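Workshop notebook, September, 4.30pm

Back at the bench after the gallery meeting and I want to get this down before it all slides out of my head. The Brzozowska evening opens at the end of the month and we still have no final order for the drawers, which is making me twitchy!

The count is done at least. The printmaker's archive comes to 2,767 items, and of those 312 are going on show. I had hoped for fewer (the cases are not big) but the talk leans heavily on the early posters, so in they go. I've pencilled the poster group in for the long wall and the letters for the two flat cases by the door.
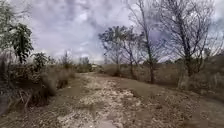 Do the letters need their own light setting on the night? They do, and it should be the lowest one the flat cases have, switched on only when the doors open.

I tried that setting this afternoon with the blinds down and could read every line, even the faint pencil ones, so I'm happy. The labels are another story. Pelteck sent the first batch and the grey type is far too pale, you have to bend right over the glass to make it out. I've asked for black, one size up. If they grumble about the cost I'll cut the second paragraph on the longer ones (it's mostly me showing off anyway).

Mounts: four of the big posters are hinged and pressed, and they look lovely. The one with the torn corner is still under weights and I keep wanting to peek. Leave it alone, whoever reads this, me included.

Spent far too long on the running order for the talk. It was going to start with the Hodmont years, then the theatre work, then questions, but the theatre posters hang nearest the

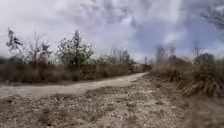 entrance and people will have seen them all on the way in, so I think we flip it. Theatre first, Hodmont second, and the bar stays open through both. The speaker is fine with either, bless them.

Still to sort: chairs, the microphone that hums, and a sign for the stairs. Mirnesov are lending a second projector and want it back the morning after, so it needs to be boxed up before we lock up that night. Box is under my bench, behind the blotters.

Tomorrow: ring Pelteck, then trim the window mounts for the letters.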